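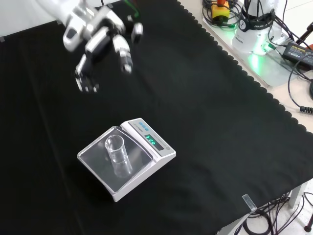 How long should we leave between first asking about a robot arm and having one doing anything useful?

Nine months if your buying rules are strict, less if they aren't. Most of that is paperwork and delivery. Putting the thing on a bench is the quick bit.

About Brekthorpe

We help labs, colleges and small firms plan and pay for robots. Arms, hands, grippers, the tables they bolt to, the scales and glassware and odds and ends that go round them. We don't sell any of it. No commission from anyone, no preferred supplier list. You pay us for the plan, you get the plan.

Page last gone over February 12, 2025, in a rush before a site visit. If something reads oddly tell Jade.

What we do, short version

Write the spec with you. Get the quotes. Read the quotes properly, including the back pages. Build the budget. Sit in the meeting where someone asks why it costs so much. Then come back when it's installed and see whether the plan was any good.

Also training days, when we have the people free. Also second opinions on quotes you already have - cheap, quick, often the most useful thing we do. Send us the PDF.

How it started

Nayeli Huanca ran a teaching lab and was given money for an arm with a spend-by date on it. Arm arrived. No table that could take it, no sockets on that side of the room, nothing in the budget for a gripper. It sat in its crate until the following September. She wrote a two-page list of everything she should have asked and passed it round. People kept asking for the list. Then they started asking for her.

Naima Ashour came in from the finance side, having signed off equipment requests for years and turned down a fair few. She knows what a panel is looking for. Between them they turned the list into what we still call the long sheet, now 91 lines, and every job starts there. It's ugly. It's a spreadsheet with too many colours. Nobody here has been allowed to tidy it. 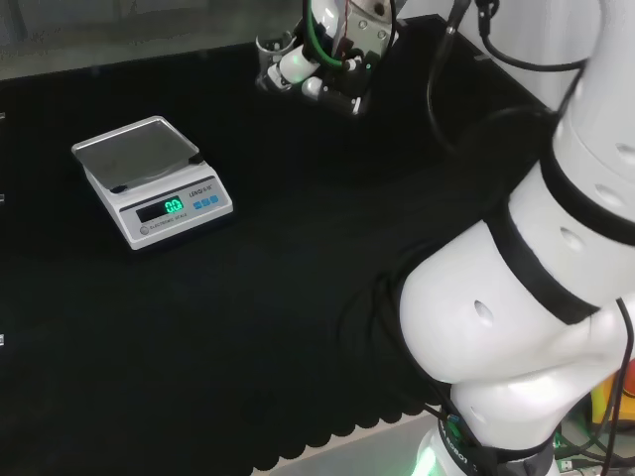 The long sheet is split into what you buy once, what you buy again and what you pay people to do. First part is the one everybody fills in. The arm, the hand or gripper, the computer. Second part is where budgets go wrong. Finger pads, cables, glassware, cloths, tape, clips, anything that gets dropped or worn or borrowed by the lab next door. Third part is time, and hardly anyone puts it down at all. Somebody has to set the kit up, keep it running and show the new starters. If that's a technician with a full week already then it isn't free, it's just hidden.

We ask for all of it on one page before we talk to a single supplier. Slows things down by a week or so. Worth it.

Who we work with

Mostly research groups and colleges. Some small manufacturers, usually food or packaging. A couple of test houses. We've no real interest in very big factory lines, there are firms who do that well and we'll give you their names.

Our longest running job is Pisano, a bench project on weighing and handling lab glass. Beakers and flasks on and off an electronic scale, that kind of thing. Sounds small. From a buying point of view it isn't, as the choice between a hand with fingers and a plain gripper changes the price, the spares, the software time and who you need to hire. We planned both routes side by side for them and priced each one over three years. Happy to talk people through how that was layed out, minus the figures.

Beaulieu was a different sort of job. A college wanting a shared robotics room across departments who didn't share anything else. Most of our time went on who pays for repairs. We ended up with a small yearly charge to each department and one named person holding the pot. Dull. Still going.

How we build a budget

Start with the task, written as a sentence. "Pick up a flask and put it on the scale" is a task. "Explore automation" is not and we'll send it back.

Then what the task touches. Glass, metal, cloth, liquids, powders. Shiny things and see-through things need more planning than people expect, so if you're working with cameras we want trial time with your own objects before any order goes in. Your beaker, your tray, your lighting. Not the supplier's demo cube.

Then the room. Floor, table, power, where the cables run, where a person stands, where the stop button goes and who can reach it. We draw this. By hand at first, then properly. Cable routes get a line of their own in the budget these days, after one too many sites where they were an afterthought and everybody was stepping over them.

Then the number. Low, likely, high. We put all three in front of the panel and say which we'd bet on. A single figure looks tidy and causes trouble later.

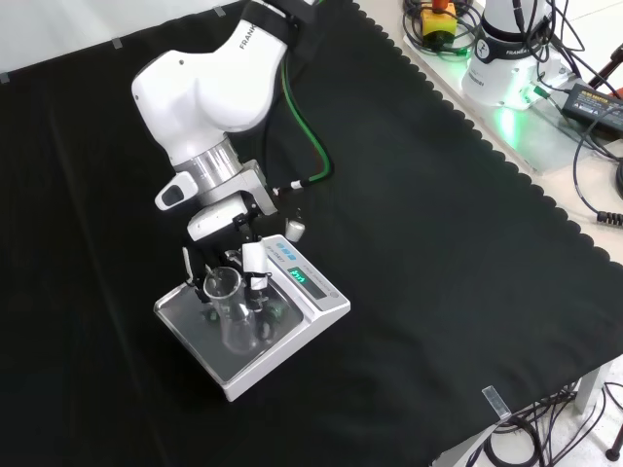
Contingency next. We hold some back for breakages and some for changes of mind, kept on separate lines so one can't quietly eat the other. Changes of mind cost more in our experience. The most common is a group that buys one arm, sees it working and wants a second beside it. Fine, good even, but the table, the power and the safety review were all done for one. If there's any chance of a second arm, say so on day one. We'll plan the space for it and leave the money out until you need it.

Same with end tools. Buy the one the task needs, then check the fitting takes others. An adapter plate ordered early is pocket money. Ordered late, from abroad, with the project stopped - different story.

Scales and meters. People spend months on the arm and then take whatever scale is in the cupboard. Might be fine! Check that it can send its reading to a computer, check the display can be read by a camera if that's the plan, check the last calibration date. Put recalibration in the running costs. It comes round every time and every time someone's suprised.

Lease, buy or borrow

We get asked this more than anything. No fixed answer. Leasing suits short projects with a clear end, and places where capital money is tight but yearly money isn't. Buying suits anyone who'll still be using it in three years. Borrowing is underrated. Ring round. Another department, a nearby college, sometimes the supplier. A month with a loan arm will tell you more about your room and your staff than any brochure.

Second-hand is possible. Ask for the service record and for all the cables and power supplies, listed by name. Ask who'll support it. If the answer is vague we'd walk.

The team

Nayeli Huanca. Founder. Specs, room plans, site visits. Best person to ring if you've got something in a crate and don't know what to do next.

Naima Ashour. Budgets and funding bids. Reads contracts for pleasure, or says she does.

Dwight Lemieux. Bench side. Sets up trials and writes the honest report afterwards, including when the report says don't buy. Deals with glass, grippers, anything breakable.

Jade Thibodeau. Runs the office, the diary, this website. If you've emailed and heard nothing it's gone in the wrong folder, so ring her.

Juwita Osman. Training and aftercare. Goes back to sites once the kit's in and sorts out the gap between the plan and what people do with it. Keeps Jallik going too, see below.

Jallik

Jallik is our shared spares shelf. Members pay in yearly and draw out what they need - pads, cables, connectors, clips, spare glassware. Set up after two of our clients were each waiting weeks for a part the other had in a drawer. It's a shelf, a list and a courier account, no more than that. Not open to everyone, we need to know your kit first. Ask Juwita. 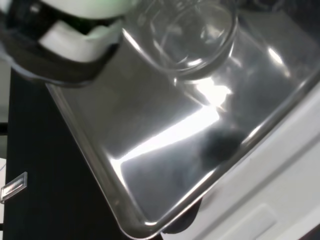

Membership runs from September to fit in with college years, though you can join part way and pay part. Things do need to go back on the list when you take them. We're relaxed about most rules, less so that one.

What we charge

Fixed fee for a plan, agreed before we start. Day rate for site visits and trials. Second opinions on quotes are a small flat fee and we aim to turn them round in two working days. No percentage of what you spend, ever. It'd give us a reason to want you spending more.

Colleges and charities pay less. Ask for the sheet.

Travel is at cost. Dwight brings his own sandwiches.

What we'll want from you

The task sentence. A rough idea of the money and when it has to be spent by. Photos of the room, messy is fine, please don't clear up first as we need to see what really lives there. Name of whoever will look after the kit day to day. Name of whoever signs. If those are the same person, lucky you.

If you've already had a supplier in, send their quote and any emails. We've seen most of the standard terms and can usualy spot the lines worth arguing over. Delivery to the door is a favourite. To the door means the door, and an arm is a heavy thing to get up a staircase.

Getting in touch

Office is open weekdays. Phone is better than email in the run-up to year end, when half the country finds it's got money left. Jade will book you a first call, no charge, with Nayeli or Naima depending on whether it's the room or the money that's worrying you.

Training dates for the autumn aren't up yet. Juwita's working on them.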